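Houses and Their Neighborhoods
Session 4 Notes: Reading a Listing, Reading a House
Instructor: Uzma Lashari
Posted Aug 23, 2023

Welcome back, everyone, and thank you for the lively talk last time about porches. I had no idea so many of you had strong feelings about porch ceilings! These notes cover what we got through in class plus a few things I ran out of time for, so please look them over even if you were there.

Where we are

We have been walking (on paper, anyway) through the older streets of Rerinton, and we had just reached the Closell house when the hour ran out. For those who missed it, this is the brick house on the corner lot with the long, low roofline and the chimney set well off center. It has come up for sale twice since I began teaching this course, and I saved both listings, which you should have from the first packet. Bring them with you again.

I asked you to read the two side by side and mark every word that tells you something you could check with your own eyes. Most of you came back with very few marks. "Charming" is a word about the writer's mood. "Original casement windows on the south side" is a word about the house, and you can go stand on the sidewalk and see whether it's so. The older listing has a good deal of the second kind. The newer one has a lovely paragraph about morning light and then never says which rooms face east, which drove Fahad Sandhu up the wall, and I don't blame him.

The floor plan

A plan is the most useful page in any listing and the one people skip. When you get one, find the front door first and then walk yourself in with a finger. What do you bump into? How many turns before you reach the kitchen? In the Closell house you come in to a small square hall, 31 square feet by the plan, and every room on the first floor opens from it or from the passage behind it. The living room is 216 square feet and the dining room 188, so they are closer in size than most people guess from the photographs. Wide lenses do funny things to a room, and we'll come back to that.

Notice also where the builder spent the wall space. There's hardly a blank wall in the dining room, between the windows, the built-in cabinet and the swinging door, and I think it explains why both sets of owners used it as a sitting room instead.

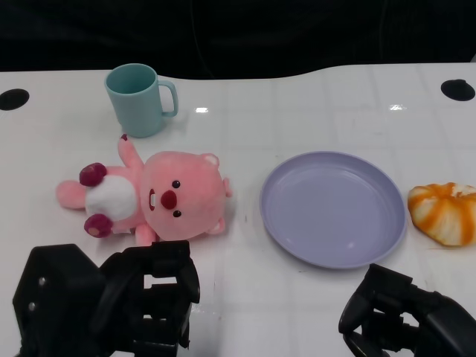
Pale teal mug on a white tabletop.

Surfaces and what they can tell you

Old houses have been touched a great many times, and a careful visitor can learn plenty from floors, sills and stair rails. Look at the treads near the bottom of a staircase, where feet land hardest. Look inside closets, because people who redo a floor will often leave the closet alone, and there you'll find the old boards at their old width. Paint tells you things too, mostly at the hinges. I once spent the better part of a visit on my knees in a pantry doorway in Mesisgate and came away perfectly happy.

One caution, and I say it every year. A patched surface doesn't mean a damaged house. Someone may have moved a radiator, or a telephone, or simply changed their mind. Write down what you see first and leave the story for later.

Additions

The back of the Closell house was pushed out at some point, adding 230 square feet and a second bathroom. The brick is a good match but the mortar joints are a little wider, and the basement does not continue underneath. We'll use the Gondal house next time for comparison, where the addition is taller than what it was added to and makes no effort to hide. I'm fond of it, though I know it's not to everyone's taste, and I look forward to being argued with.

Words to know for next time

Casement: a window hinged at the side, opening like a door.
Eave: the lower edge of a roof where it hangs past the wall.
Lintel: the piece that carries the weight over a door or window.
Setback: the distance from the street or lot line to the house.

For next session

Choose a house you can see from a public sidewalk and write one page on it, with no word in it that a stranger couldn't check. Sketches are welcome and nobody is grading your drawing. If you took the January course with me, please pick a different house this time.

Late papers can go in the folder by the door.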